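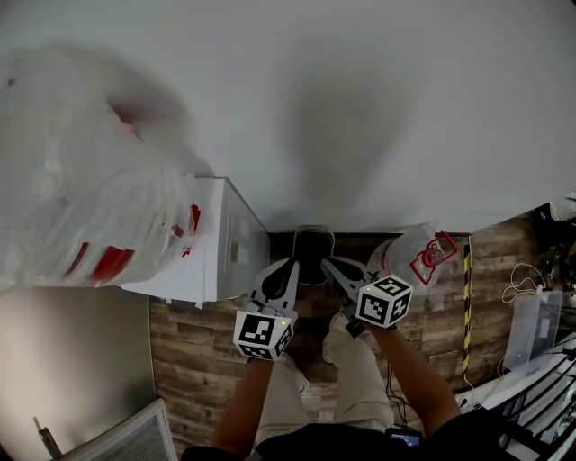

Obaidul Khondokar asked whether the floor is real wood or a printed surface, and the answer changes which solvent is safe.

Removing hazard tape residue and clearing a storage wall

Posted by Krawczyk, 07/01/2018

It is a printed wood pattern. I keep a cabinet, bags and plastic containers along one wall, with yellow-and-black tape marking off the area to the right. The tape has to come up before the wall is rearranged. Two questions: how do I lift it without dulling the finish, and what removes fine scratches from white plastic? I have 400 grit paper and a bottle of Foltus cleaner.

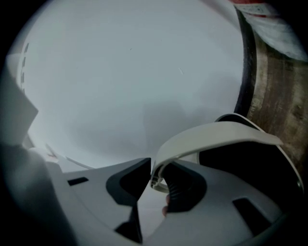
Obaidul Khondokar

Move everything off the floor first, including anything standing against the base of the wall. Warm the tape with a hair dryer on low and pull it back flat over itself, slowly. Wipe what remains with mineral spirits on a cloth - test a hidden spot first - then with dish soap and water. Do not use acetone.

On the plastic, 400 is too coarse and will leave a dull patch. Fine scratches can be left alone, or wet sanded at 900 and finished with plastic polish.

Udau

Did mine with cooking oil, 32 feet of tape. Slippery after, needed two washes. No idea about the plastic, I would just buy a new one.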